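Ticket 1000 -- Fesby tray, blue, won't sit flat
Opened by: Elmarie Sithole
Status: open

Tray rocks on the bench mat. Tried it both ways round, same thing. Washed the mat, no change. Swapped to the Disilar mat from the back room -- bit better but still rocks at one corner. Havent tried it on bare bench yet.
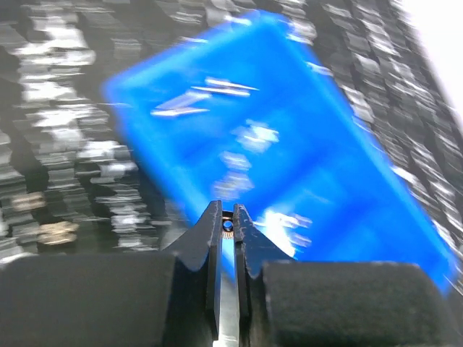 Blue tray and dark speckled-looking surface, 19/9 ticket photo.

Reply, Ingeborg Ackermann, September 19, 2024
Check the underside for a warp, lay a ruler accross it. If it's bowed, bin it, we've got 7 spares in the grey cupboard. Leave the colour label on pls. Will close once you've tried a spare.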